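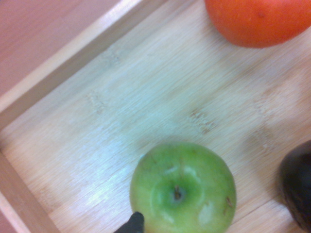

Casa Plinia: preguntas frecuentes

Hemos reunido aquí lo que más nos escriben nuestros huéspedes antes de venir. Si su duda no aparece, mándenos un mensaje sin ningún apuro, que a Nidia Pacheco y a mí nos encanta contestar (a veces con más detalle del necesario, ya nos conocen).

¿Cuántas personas caben en la casa?
Cinco, y cómodas. Hay dos habitaciones, una con cama de matrimonio y otra con dos camas individuales, y en el salón queda un sofá cama que recomendamos más para un adolescente que para un abuelo. Si viajan con bebé, la cuna se la dejamos montada sin coste, pero avísennos antes, porque es la misma que usamos en el apartamento Susik y solo tenemos una.

¿A qué hora podemos entrar y salir?
La entrada es a partir de las cuatro de la tarde y la salida, hasta las once de la mañana. En temporada baja somos muy flexibles y casi siempre se puede alargar el último desayuno en el patio. En agosto, con una familia saliendo y otra entrando el mismo día, ya nos cuesta más.

¿La playa está cerca?
A 19 minutos andando por el sendero de los pinos, que es el camino bonito y tiene sombra casi todo el rato. En bicicleta se tarda mucho menos, claro. Es una playa de arena con bajada suave, muy agradecida con niños pequeños. Si sopla poniente, vayan mejor a la cala de Baek, que queda resguardada y tiene un chiringuito donde fríen unos boquerones estupendos.

¿Hay bicicletas?
Dos de adulto, en el cobertizo, con sus candados. Para más bicicletas o sillitas infantiles, en el pueblo está la tienda Fasemden, que las alquila por días y las trae hasta la puerta.

¿Se puede aparcar?
Sí, dentro de la parcela cabe un coche. El segundo se deja en la calle, que es gratuita todo el año. El portón es un poco terco: hay que levantarlo ligeramente antes de empujar.

¿Admiten mascotas?
Los perros son bienvenidos y el jardín está vallado entero. Solo les pedimos que no suban a las camas y que no se queden solos muchas horas, por los vecinos.

¿Qué incluye el precio?
Sábanas, toallas de baño, agua, luz, wifi y la limpieza final. Las toallas de playa tráiganlas de casa, por favor. En la cocina encontrarán aceite, sal, café para la primera mañana y un bote de mermelada de higos que hace Nidia cuando la higuera se porta bien.

¿Cuánto mide el jardín?
¡Más de lo que parece en el plano! La finca entera tiene 3,000 metros cuadrados contando el olivar de atrás, por el que pueden pasear cuanto quieran. Las aceitunas déjenlas en el árbol, que tienen dueño.

¿Cómo se reserva y qué pasa si tengo que cancelar?
Nos escriben con las fechas, les confirmamos si están libres y se abona una señal del treinta por ciento. El resto se paga a la llegada. Si cancelan con un mes de antelación devolvemos la señal completa; con menos tiempo, la guardamos para otra estancia dentro del mismo año.

¿En qué idiomas atienden?
En español y en inglés. En francés nos defendemos por escrito y, por teléfono, con mucha paciencia de las dos partes.

Un abrazo y hasta pronto,
Gemma Crabtree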